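Okay, I've been rewriting our house rules for two-arm tabletop work and I have to share, it's the most fun I've had with a document all year! Thread.

Some background. We record demonstrations for the Kundura project: 1244 episodes so far, and we threw out 395 of them. Hardly any of those were hardware trouble. Nearly all were people (me included!) doing the same task in slightly different ways.

Rule 1. Write the task sentence before you touch anything. "Put the block on the plate" is fine. "Tidy up" is hopeless, and we had a whole week in August labeled "tidy up".

Rule 2. One arm moves into the shared area at a time unless the task sheet says otherwise. The other one parks with its fingers open. I fought this one for ages, it felt so slow, and then we tried it on the Skestora bench and our bumps and re-dos dropped right off.

Rule 3. Cables get a slack check at full reach, both arms, every morning. Stretch out, rotate the wrist, look at the loop. Takes a minute. If it pulls tight anywhere, re-clip it before you record.

Rule 4. Liquids stay capped. Always. Even if the task is about pouring, you start capped and the sheet says who opens it and when. (Ask me about the Widmer keyboard.)

Rule 5. Don't fix a bad grasp silently. If you let go and grab again, mark it as a regrasp. Those episodes are still useful! They're only a problem when they're sitting in the clean pile.

Rule 6. Extra objects are welcome but they go on the sheet too. "Stuff on table" doesn't count as an entry, sorry to whoever wrote that (it was me).

A few people asked if this follows a formal standard. No, these are bench habits. Your lab's safety rules come first, and ours hang on the wall above the e-stop at Iser. What I'm posting only covers how we keep the recordings consistent.

Version 2 of the sheet went up in September 2021 and it fits on one page now, which makes me so happy. Next goal is 900 clean episodes, so we're getting close!
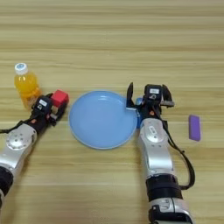

Filling in the sheet gets quick once you have the hang of it, I promise. I write the task sentence first, then what each arm is doing, then everything else on the table. So for this one: left arm holding the red cube, right arm open by the blue plate, plate empty, bottle capped, purple block off to the right. Then initials, and go record!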